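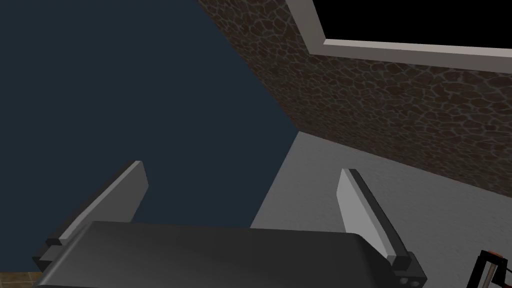 Willus Linen Tea Towel, Set of 3

I started selling these because I got tired of apologizing for my own dish towels. You know the kind — they look great folded over the oven handle, and then you try to dry a wine glass and all you do is move the water from one side to the other. I went through a whole drawer of those before a customer at the Sunday market told me to try real linen and stop buying the cute ones. So I did, and now I stock them (and yes, some of them are cute too).

The Willus towel is 100% linen, woven in a plain weave with a hemmed edge all the way around and a hanging loop on one corner. The fabric weight is 200 grams per square meter, so it has some body to it without feeling like canvas. I tried a heavier one for a while and it was lovely to hold, but it took forever to dry on the hook and my kitchen started to smell like a locker room. This weight is the one I kept coming back to.

Colors

Oat, Brick, Pond and Corkari Stripe. Oat is the natural flax color, no dye at all, and it goes a bit paler the more you wash it. Brick is a dusty red. Pond is hard to describe, somewhere between green and gray depending on your light bulbs! Corkari Stripe is oat with a thin blue line down each long side, and it's the one I have hanging up at home. Sets come in one color. If you want a mix, put it in the order notes and I'll do it if I have the stock.

What to expect when they arrive

They will be stiff. Please don't write to me about it on day one, I promise I know. New linen has a crisp, almost papery feel and it doesn't soak up much until it's been through the machine. Wash them before you use them, and then give it about 5 washes before you decide how you feel. Mine got noticeably softer after the third one and they've been getting better ever since. The oldest one in my drawer is so floppy now it practically folds itself.

Washing

Warm water, regular detergent, any cycle you like. Skip the fabric softener, it coats the fibers and you'll be right back to pushing water around. Wash Brick with dark colors the first couple of times. You can tumble dry on low, but I take them out while they're still a little damp and smooth them flat with my hands on the counter. I never iron them. My mother irons hers and they do look nicer than mine, so there's that.

Tomato sauce comes out if you rinse it in cold water right away. Turmeric doesn't, at least not for me. I have an Oat towel with a yellow patch the size of my palm and it is now the bread towel.

Other things people use them for

Covering dough, lining a bread basket, wrapping a salad after you've washed the lettuce (roll it up loosely and put the whole bundle in the fridge, it keeps for days). One customer ordered 11 of them to use as napkins for a family dinner, and after seeing her table I've been tempted to do the same. They're big for napkins, but for anything with ribs or corn on the cob you'll be glad of it.

How they compare to the others in the shop

The Ouazzani waffle towel is cotton, thicker and thirstier straight out of the package, and it's the better pick for wiping up spills. It does leave a little lint on glassware. The Stindach towel is half linen and half cotton, softer from the start and a bit cheaper — a good choice if you hate waiting for things to break in. For glasses and knives I'd go with Willus every time.

Shipping and returns

Orders go out in a paper mailer, folded flat. Unwashed towels can come back for a refund or a swap, just keep the paper band on. The Pond color is sold out until August, but you can leave your email on this page and I'll send you a note when the new batch is in.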